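Window wiping arm, how to teach the pressure?
Plorik workshop forum, Home builds

flurina_p
2019-08-06
I am building a small arm at home which should wipe windows. The rail and motors are finished since May, but the movement is still bad. It pushes too hard in the corners. Now I record my own hands with trackers and want to copy the path.

bilgin9
You don't need recordings for a flat pane. Write a zigzag, 5 cm between the lines, finished.

flurina_p
I tried this. On the long smears it goes over once and leaves half. By hand I go back – the zigzag does not know that.

shanthi.roy
I agree with Flurina about the path, but trackers give you no force. Put a spring behind the cloth.

flurina_p
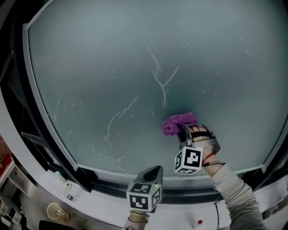

Right hand with the pink cloth, marker cube on the back of the hand.

bilgin9
Still too much work for one window. Does the left cube do anything if only the right hand wipes?

flurina_p
It is my reference for now. The spring I will try, which stiffness did you use?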